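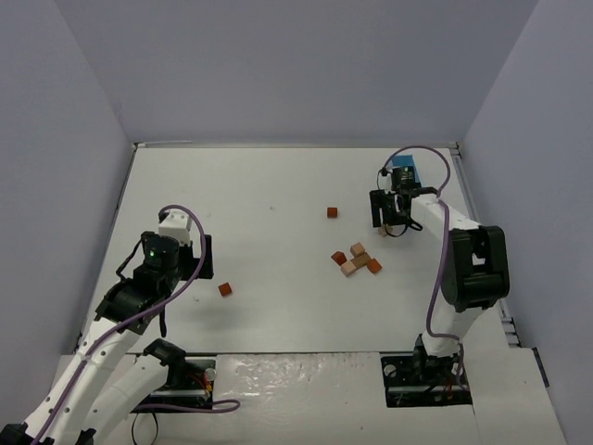 A white worktop keeps you tidy, a reader wrote in January, and anyone who says otherwise has never owned one.

I have owned two, and I'm not convinced. A white top shows you the mess, which is a different service from getting rid of it. Mine showed me tea rings, pencil dust and the shadow of every lead I had failed to clip down, and I learned to look at the window instead.

The white top against plain grey-blue walls has become the standard recipe for a workroom all the same. Vakinari sells the paint and the top together for just over £200, with a leaflet promising "calm". Kalance will add side panels that angle in towards the back, so that you work in a sort of shallow booth. I tried one for 3 weeks. It kept the draught off and bounced my own humming back at me. As for calm, I was no calmer.

Cables are where the idea comes unstuck. A purple cable on a white front is the first thing anyone sees, however plain the wall behind it. Anberg's answer is a metal rail down one side of the table, sold separately, and you still have to buy the clips. Fang's catalogue shows the same kind of table with no cables at all, and a lamp on it, lit.

Go for the white top if you need to find small dark screws, because it is very good at that. I would save the money on the panels, and choose the wall colour after dark, with your own bulb on.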